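Dropping the landline after all these years

2019-06-19

I finally canceled our landline last month, and I want to write down how it went while I still remember the details.

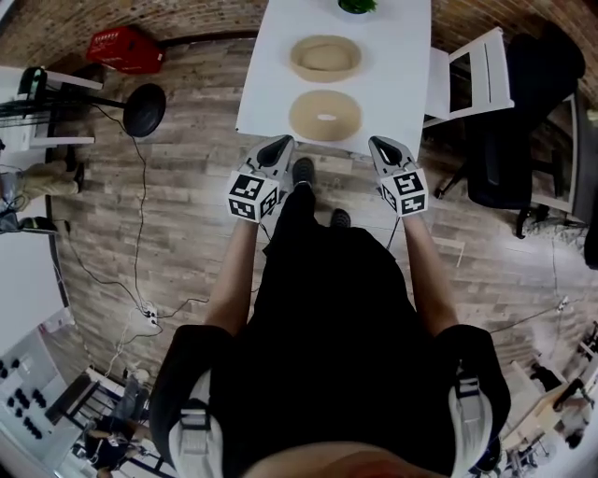

Anwara Begum wrote in after my last post to say I should keep the number no matter what, even if I got rid of the phone. Her view was that old numbers are tied to more things than you think, and that it takes a year to find them all. She had let hers go in May of last year and was still getting locked out of accounts that wanted to call her at home.

I took that seriously and made a list before I called anyone. The pharmacy had the landline. So did the dentist, the vet, the water department, and my mother's assisted living place, where it was down as the first number to call at night. The bank had it as a backup for resetting the password. I would not have thought of the bank. I only found it by going into the settings page and scrolling to the bottom.

Our phone company is Verkel. They bought out the local company a long time ago and kept the same building on Edel Street, but you can't walk in anymore. You call, and you sit through the menu. There is no option for canceling. I picked "changes to my service" and got a man who was polite and clearly had a script. He offered me a lower rate, then a lower one than that, then a bundle with television. I said no each time and he put me through to another department, where I explained it all again.

The second person told me that if I canceled the line first, the number would go back into the pool and I could not get it back. To keep it, I had to move it to another company while the line was still active. The new company makes the request, and the old line closes by itself when the move goes through. If you take one thing from this post, take that. I had been one yes away from losing it.

I moved the number to Plikine, which is a small internet phone service. There was a form to fill out and they wanted a copy of a recent bill. My first request was turned down because the name on the Verkel account was still my husband's with his middle initial, and I had left the initial off. I sent it again with the initial. It went through 7 days later, in the middle of the afternoon. The kitchen phone had no dial tone when I picked it up to check, and my test call went to the new voicemail.

The new service sends calls to my cell phone. I can also look at a list of who called, and that has been an education. Most of them are recordings about car warranties. In the first two weeks there were four real calls, and two of those were from the same cousin.

As for money, the old bill had crept up over the years with fees I never looked at. Going by my checkbook we paid over 800 dollars in the last year I added up. The difference this year should come to a good part of that, though I had to pay for one last partial month and there was a small charge for the move. I'm putting the savings toward the gutters.

A few people asked about emergencies. It was my main worry too. An old copper line works when the power is out and an internet line doesn't. We lose power here a couple of times each winter. I bought a battery pack that charges a cell phone and put it in the hall closet with the flashlights. I also had to type our street address into the Plikine account so that an emergency call shows the right place. They sent a reminder about it, but I would check it yourself if you sign up with anyone.

The alarm company was the last thing. Ours is Mazandarani, and the old panel dialed out over the phone line. They swapped in a part that uses the cell network and charged 222 dollars for it, including the visit. I had not budgeted for that. If you have an alarm, call them before you do anything else.

I still have the kitchen phone on the wall. The paint behind it is a different color and I'm not ready to deal with that yet. The one in the bedroom went in the donation box along with the answering machine, after I took the tape out.

I'll add to this if any other account turns up with the old number on it. So far it's just the library, and they didn't mind.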